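# Why Square Tiles Cover a Floor

Some shapes can cover a flat surface with no gaps and no overlaps. The word for this is tessellation. 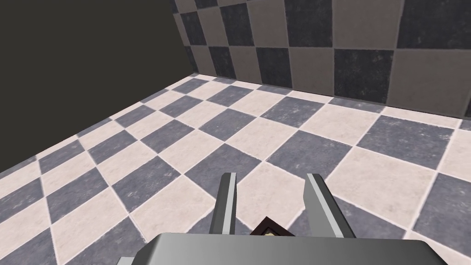 Jasper Leemans asks whether any shape will do, as long as you have enough of them. The reply is no. A circle will never do, even if you have 1,000 of them. Push circles together as tightly as you can and small curved gaps are still left between them.

A square works. To see why, you need to know a little about corners.

## Corners and angles

An angle measures how far you turn. A full turn brings you back to face the way you started. We split a full turn into 360 small steps called degrees.

The corner of a square is a quarter of a full turn, or 90 degrees. Put four square corners together at one point and you get 90 + 90 + 90 + 90 = 360. The turn is complete. There is no space left over, and no corner has to sit on top of another.

This is the main rule for tiles. **At any point where corners meet, the angles must add up to 360 degrees.**

## Testing other shapes

A regular shape has sides that are all the same length and corners that are all the same size. Use the rule to test a few of them.

| Shape | Sides | Each corner | Corners at a point | Total |
|---|---|---|---|---|
| Triangle | 3 | 60 degrees | 6 | 360 |
| Square | 4 | 90 degrees | 4 | 360 |
| Pentagon | 5 | 108 degrees | 3 | 324 |
| Hexagon | 6 | 120 degrees | 3 | 360 |

Look at the pentagon. Three of its corners make 324 degrees, so a thin gap of 36 degrees remains. A fourth corner would need 108 degrees, so it does not fit. The regular pentagon fails.

Shapes with more than six sides have corners bigger than 120 degrees. Three of them add up to more than 360 and would overlap. Two of them leave a gap. Only three regular shapes can cover a floor on their own with matching corners: the triangle, the square and the hexagon. Bees build with the hexagon.

Shapes that are not regular follow the same rule, and many of them work. Any triangle at all will cover a surface. Any shape with four straight sides will too, even a lopsided one, if you turn every second tile upside down and line up the equal sides.

## Two colors

A checkerboard uses two colors. Squares that share a side are never the same color. Squares that touch only at a corner always match.

You can work out the color of any square without drawing the whole board. Number the rows 1, 2, 3 and so on. Number the columns the same way. Add the row number to the column number.

- If the answer is even, the square is light.
- If the answer is odd, the square is dark.

Row 11, column 28 gives 39. That is odd, so the square is dark. Row 1, column 1 gives 2, so the first square is light.

A board of 10 rows and 10 columns has 100 squares, and half of them are light. If the number of rows and the number of columns are both odd, the halves are not equal. A board of 3 rows and 3 columns has five light squares and four dark ones.

## Straight or diagonal

Squares can be set in line with the walls or turned by 45 degrees — half of a square corner. The second way is called a diagonal layout. Turning the whole pattern does not change the angles inside it. Four corners still meet at each point, and they still add up to 360.

The edges do change. In a straight layout, a row of whole tiles may end exactly at the wall. In a diagonal layout, the points of the squares meet a straight wall, and the spaces between the points have to be filled with triangles. A square cut from corner to corner gives two of these triangles.

The thin lines between floor tiles are filled with a paste called grout. In math we leave grout out and pretend the tiles touch.

## Try it

You need stiff card, scissors, a ruler, a pencil and a large sheet of paper.

1. Draw a four-sided shape on the card. Make all four sides different lengths.
2. Cut it out and mark the corners A, B, C and D on the front.
3. Trace around it in the middle of the paper. Copy the letters inside the outline.
4. Give the card half a turn, flat on the paper. Do not flip it over.
5. Slide it until one side lines up with the same side of the first outline. Trace again and copy the letters.
6. Repeat on every side until the paper is full.

Pick any point where four outlines meet and read the letters around it. You will find one A, one B, one C and one D. The four corners of any four-sided shape add up to 360 degrees.

## Words used

**Degree:** a small unit of turn. A full turn has 360.

**Hexagon:** a shape with six straight sides.

**Pentagon:** a shape with five straight sides.

**Regular:** having equal sides and equal corners.

**Tessellation:** a pattern of shapes with no gaps and no overlaps.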